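4. Setting out the trays and liner sheets

4.1 Before you start

The Gesska tray set is used flat on a table or bench. It is not designed to be hung, stacked while loaded or used on a slope. Clear enough of the tabletop for both trays and leave a further strip free along one side for handling the liner sheets.

Wipe the table with a dry cloth. Grit under a tray will scratch the table and cause the tray to rock.

CAUTION: Do not place the trays on a heater cover, a hob or any other warm surface. The maximum load for the larger tray is 750 g. The smaller tray is for papers and light parts only.

4.2 Placing the trays

1. Remove the packing film from both trays, including the strip under the rim.
2. Place the larger tray first, well in from the table edge.
3. Place the smaller tray beside it. The two may touch or overlap slightly at the edge during setting out.
4. Press each corner of each tray in turn. If a tray rocks, lift it and check underneath.
5. Lay one green liner sheet in the smaller tray. The larger tray is used without a liner until section 4.4. 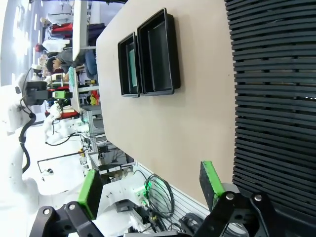 Dilwyn Gethin writes that his liner slid to one end every time he moved the tray, and asks whether it should be taped down. It should not. Adhesive tape marks the liner and leaves a residue on the tray floor. Set the tray in its final position first, then lay the liner. If the tray has to be moved later, take the liner out and put it back afterwards.

NOTE: A liner that still slides on a level table is usually the wrong size. Check the size code on the packet against the list in section 2.

4.3 Handling the liner sheets

Liner sheets are thin and crease easily. A crease will not press out, and small parts collect along it.

1. Wash and dry your hands.
2. Fan the stack gently and take one sheet from the top. Two sheets stuck together should be put aside and parted later, not peeled at the table.
3. Hold the sheet near one end and keep it upright while moving it.
4. Bring the lower edge down to the tray floor against the end wall.
5. Let the rest of the sheet down slowly, then release it.

CAUTION: Do not drag a sheet across the rim. The rim will score it.
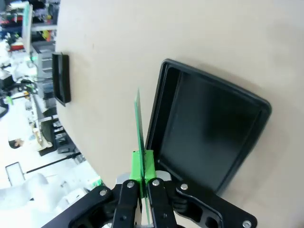 Checking a sheet for damage is best done before it goes into the tray, where the dark floor hides fine scratches. Hold it over a plain, pale part of the table and tilt it both ways. Turned almost edge-on, the green sheet shows as a narrow strip, and a bend in it is easy to see from that angle. Turned to face you, it should look clear and even - reject any sheet with a split or a white stress line.

4.4 Lining the larger tray

The larger tray takes liner size 34. Follow the steps in 4.3, with these differences:

1. Start from the longer wall.
2. Smooth the sheet outwards with a dry, folded cloth.
3. Check that the sheet lies below the rim on all sides. If it stands up against a wall, remove it and turn it round.

Replacement liners are sold in packs of 57. Store them flat in the packet and out of direct sunlight.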